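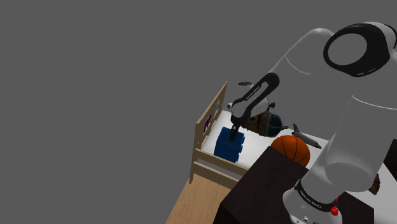
I'm with you on the Rirnell debris, it's a proper mess up there! 129 pieces catalogued by 1 Jan 2021, and the Flotville station reckons the smallest won't come down for another 5 years. I do like the idea of grabbing dead satellites whole before anyone takes a pot shot at them, with a jointed arm. But who pays? Wurkar quoted for a single catch and then went very quiet (I've still got the email somewhere).

Has anyone got the orbit figures from the May test? I only have the low ones.

Ifans list member, wrote:
> They said everything would stay under 200 km.
> It didn't, and I make it 3,315 close passes
> so far. Shouldn't we write to the minister?

Yes, let's. I'll do a first draft tonight.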